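Gralden Student Robotics Forum
Board: Course Projects > Manipulation Practicum > Kitchen Unit
Thread: Request for comment on the drawer and plate assignment
Page 1 of 1

humcombe_lab_office
Section coordinator

Members of the practicum are invited to comment on the proposed wording of the kitchen assignment before it is entered in the course handbook. The draft reads as follows:

"Each team shall program the arm to move the plush fruit from the large plate to the bowl in the drawer, and shall then close the drawer. A run is complete when the gripper has returned to its rest position above the large cutting board. Teams may make 14 scored runs. The best 3 shall count toward the grade."

Comments should be posted in this thread by noon on Thursday. Please refer to the sentence of the draft that you wish to see changed.

teamfour_scribe
Student member

Our team requests a change to the first sentence. The bowl is small in comparison with the fruit. In practice the banana can be placed in it or the watermelon slice can be placed in it, and whichever arrives second comes to rest on top of the first and stands above the drawer front. The drawer then cannot be closed without contact. We propose that the sentence name one item only, and that the item be drawn by lot before each run.

gripper_and_sons
Student member

We do not support the change proposed by Team Four. The order of placement and the angle of release are the substance of the assignment. A team that lays the watermelon slice on its side has room for a second item. If only one item is named, the exercise becomes the same as the one completed in the first unit, and we see no purpose in repeating it.

We do agree that the word "close" requires a definition. Our controller reports the drawer as closed at a gap that a person would call open.

teamfour_scribe
Student member

The first unit used foam blocks on a bare table. It did not involve a drawer, a rim, or a soft object with loose peel flaps. The comparison is not a fair one.

briltosex_ta
Teaching assistant

For the benefit of members who have worked only in the simulator, the layout of the physical station is attached. Please consult it before commenting on reach or clearance, as several points raised in office hours this week assumed a clear counter on the right side of the drawer.

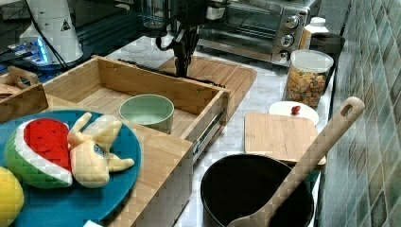 Kitchen station, with the arm over the cutting board and the bowl in the open drawer.

Members will note that the pot and the long spatula stand in the right foreground. The toaster oven, the cereal jar and the small white plate are also to be treated as fixed objects. Contact with any of them ends the run under the existing safety rule, and the present draft does not alter that rule.

On the matter of capacity, I have reviewed the log for the practice period. It contains 848 attempts from all teams. Of these, 454 ended with at least one item in the bowl. The log does not record how many items were in the bowl at the end of an attempt, so it cannot settle the question between the two teams above.

northbench
Student member

I write on behalf of the simulator group. We were not aware that the spatula was part of the layout. The model distributed by the Shabalala project file has the pot but shows nothing leaning across it. Our planned return path crosses that area at low height. May we have a corrected model, or may the spatula be removed for simulator teams when they move to the hardware?

briltosex_ta
Teaching assistant

The spatula will remain. A corrected model will be placed in the Shabalala folder. Teams that downloaded the earlier file should replace it in full and should not edit the old one by hand, as the cutting board was also moved. The large board is now set at an angle to the counter, and in the old file it is square to it.

quietaxis
Former member

I took this practicum when the station still had a latch on the drawer, and I would ask the section to consider the plate before it considers the bowl. The large plate extends over the front left of the wooden unit. Any team that reaches for the banana from the right must carry it back across the drawer front, and the sleeve of the plush tends to catch there. We lost more runs to that than to the size of the bowl. A sentence stating whether teams may shift the plate before a run would save a good deal of argument on scoring day.

gripper_and_sons
Student member

We support the comment from quietaxis in part. Teams should not be permitted to shift the plate by hand. They should be permitted to shift it with the arm, within the scored time, if they judge it worthwhile.

teamfour_scribe
Student member

We would accept that. We remain opposed to the two-item wording. If the section retains it, we ask that a run with one item in the bowl and the drawer closed receive partial credit, as the draft is silent on the matter and a team that does careful work on one item would otherwise receive the same mark as a team that does nothing.

northbench
Student member

Partial credit has our support. We would add that the strawberry on the small plate should be mentioned by name as excluded. The draft says "the plush fruit from the large plate," and a new member may read this quickly and attempt all of the fruit on the counter. One of our own members did so in the simulator.

humcombe_lab_office
Section coordinator

The section thanks members for their comments. The following revisions have been made to the draft.

Sentence one now reads: "Each team shall program the arm to move the watermelon slice and the banana, in either order, from the large plate to the bowl in the drawer, and shall then close the drawer. No other fruit shall be moved."

A new sentence has been added: "The large plate may be shifted by the arm during the run and may not be shifted by hand."

Partial credit for a single item has been approved. The value will be posted with the scoring sheet.

The definition of a closed drawer has been referred to the Gralden workshop, which will propose a gap that can be checked with a gauge. Until it does so, the decision of the scorer on duty is final.

gripper_and_sons
Student member

We request that the gauge be available at the station during practice hours as well as on scoring day.

humcombe_lab_office
Section coordinator

The request is noted and has been forwarded to the workshop with the draft.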